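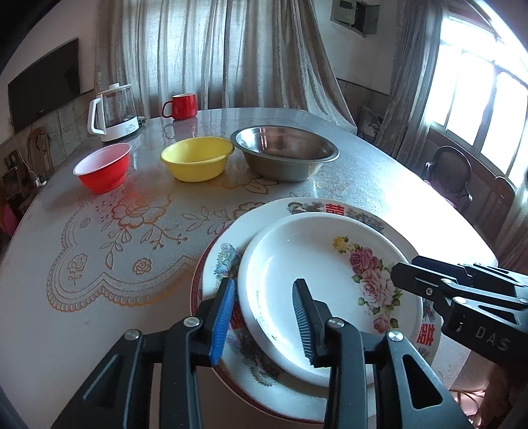

Our club took on plates in June, and I went through 26 bad demos before I worked out how to do it, so let me save you some trouble!

Put the small plate on the big one and slide the stack close to the near edge of the table. Leave room to get your wrist low. Open the fingers wide, come in over the rim and stop when one pad is inside and the other is outside. Now squeeze slowly. If the plate starts to tip, let go and come in again — squeezing harder only makes it swing.

Hold the second gripper off to the side until the first one has a good grip. Yufang Qiu and I kept bumping ours together (sorry, Yufang), so now we say "got it" out loud before the other hand moves.

Lift straight up, count to 2, then carry the plate over and set it down. Let go only when it's flat on the table. I aim for 70 good tries in an afternoon and take a break when my thumb gets sore.

Name your files before you pack up. Njål Haugen puts everyone's tries into the Kerketti folder that night, and he can't guess which ones are yours.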